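玩教具管理 第二单元 台面物品的归类、叠放与布品处理
Edamcombe 校区，651 室，周二。2 学分。
前置阅读：第一单元“清点与登记”，本单元沿用其术语。

台面：供操作和暂放的水平面，不含下层搁板。
置物：有固定外形、可单独拿起的物件，如积木、打击乐器。
布品：抹布、桌布、衬垫。外形随放置方式变化，登记时只记边长和颜色，不记厚度。
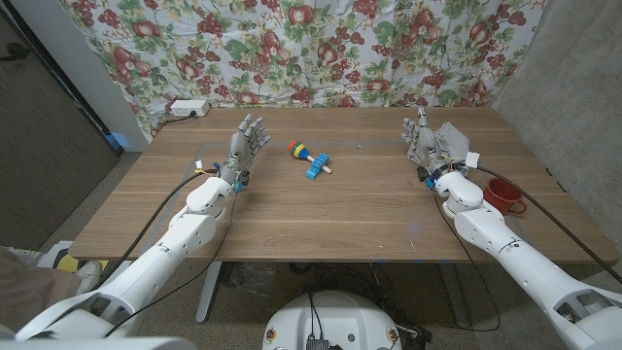 相交：蓝色积木斜压在沙锤的木柄上。
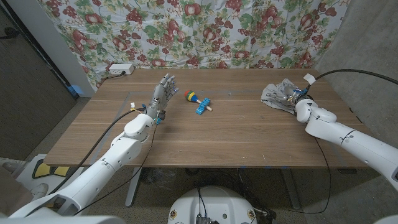 沙锤、蓝色积木，右后方灰布成团。 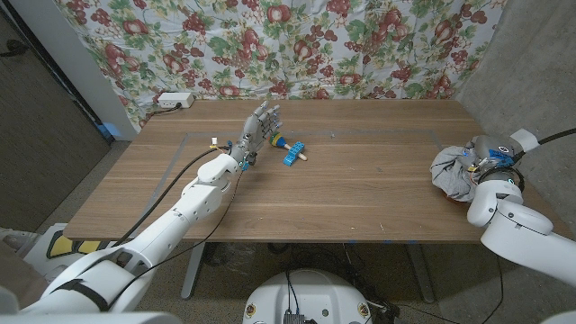
灰色胶带围出的矩形区域。
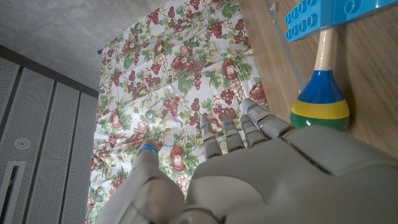 印花桌布，葡萄与叶纹，布面有折痕。

Emiko Yoshida 在上一轮课后提出异议：两件玩具碰在一起就记作“叠放”，标准太宽；她所在的班级里，幼儿经常有意把积木搭在乐器上，收拾的人一律拆开，等于拆掉幼儿的作品。她主张先问再拆，问不到人的，原样留到当天离园。

这条意见已并入 2.3。Tin-yau Mok 补充说，“原样留到离园”只适用于非公用台面，公用台面下一组要用，仍须清空。两人对“作品”的界定没有取得一致，本讲义暂按公用台面处理。

2.1 接触关系

收拾之前先判断物与物的关系，再决定先拿哪一件。本课程分以下几种：

分离。两件之间有间隙，可任意先后。
相邻。侧面接触，互不承重。先拿外侧一件。
相交。一件横在另一件上，形成交叉，上件由下件托住一部分。先拿上件。
套接。凸点与凹槽咬合，或杆件穿过孔。整体拿起，移到托盘上再分开。

相交与套接容易混淆。判断方法：以一指轻压上件的一端，另一端翘起者为相交；整体随之移动者，按套接处理。沙锤柄为圆杆，搭在上面的积木容易滚落，轻压时另一只手应护在台沿一侧。

俯视时看不清哪一件在上的，一律按相交处理，从可见面积较完整的一件拿起。拿起时若感到牵连，放回，改按套接。

2.2 沙锤类乐器的拿取与存放

捏柄，不捏锤头。锤头为空腔，彩色条纹漆面受磕碰后起皮，起皮的乐器退出使用，单独登记。
存放时锤头朝同一方向，横卧，不竖插。竖插时柄端磨损快，浅筒又容易翻倒。
Arango 型浅盒可用，盒底垫一层薄毡。Emetel 型深筒只放鼓槌和木棒，不放沙锤。
带凸点的积木与乐器不得同盒。凸点会在木柄上留下压痕，此项在抽查中扣分最多。

登记格式举例：
沙锤 / 横条纹，多色 / 木柄 / 浅盒
积木 / 蓝 / 带凸点 / 积木箱，大颗粒格

颜色栏只填主色。条纹器物填“多色”，不逐条列出，否则同一件东西由不同的人登记会出现不同写法，期末核对时对不上。

2.3 相交物件的拆分（修订）

一、看台面是否为公用。公用台面继续第二步；非公用台面，询问使用者，无人应答的留至离园。
二、清出落物区。落物区设在台面中央，离任何一边都要有一掌以上的距离。
三、拿起上件，放入落物区。
四、拿起下件，检查接触处有无压痕、掉漆。
五、分别归盒，先乐器后积木。

第三步不要把上件直接放进盒子。学员往往为了省一步而跳过，结果下件失去压重后滚动，第四步的检查也就漏掉了。Oltley 班的练习记录里，掉落几乎都出在这一处。

2.4 台面分区标记

以胶带在台面上围出矩形，矩形以内为操作区，以外为暂放区。胶带宜选与木纹反差小的颜色，浅灰即可，避免幼儿去抠边。胶带的作用是给成人看的，幼儿不需要记住它。

练习用标准桌进深 800 毫米，操作区前沿距桌沿留一掌，后沿可贴近后侧。换用其他尺寸的桌子时，保留前沿的距离，压缩后侧。
需要标出定位点的，用另一种颜色的短条，贴在前沿一侧，不与矩形相连。
胶带起翘超过一指宽即更换整条边，不作局部修补，接缝处积灰。

布品一律放在操作区以外。抹布成团放在暂放区可以接受，但不得压住置物，也不得跨在台沿上过夜。

2.5 布品

抹布。用后展开，对折两次，边对边。成团的布先抓住一角提起，让它自然垂下，再找相邻的角。不要在团状时直接摊平，夹在里面的小零件会被推到台下。提起前先用手掌按一遍，确认布下无物。

桌布。印花桌布在检查时有一个具体困难：密集花纹会掩盖污渍和小件物品，深红、深绿的花纹尤其如此。检查时视线放低，与布面成小角度，看隆起，不看颜色。浅底部分另行检查污渍。
折痕分两类。压折，线条直，来自存放时的折叠，铺开即可，不处理。堆折，线条弯，来自铺放时布面未拉到位，须从中心向边缘抚平后再放置物。
桌布上不放沙锤。布面下有折痕时圆头器物会自行转向，柄端扫到旁边的东西。确需放置的，加托盘。

2.6 练习

两人一组，一人布置台面，一人收拾，然后交换。限时 18 分钟，含登记。
布置者须至少设置一处相交和一处成团的布，可以把积木压在布下。
收拾者在动手前口述接触关系，由布置者记录。口述错误但操作正确的，按错误计。
登记表当场交，字迹不清的退回重写，不延长时间。

常见错误，供自查：
先叠布，后收置物。次序颠倒，布叠好以后没有地方放。
捏锤头。
把套接的积木在台沿处掰开。
登记表上写“玩具若干”。
用抹布把小零件扫进盒子。

下一单元：搁板与箱体标签。请自带软尺，第一单元的清点表也一并带来，未订正的先订正。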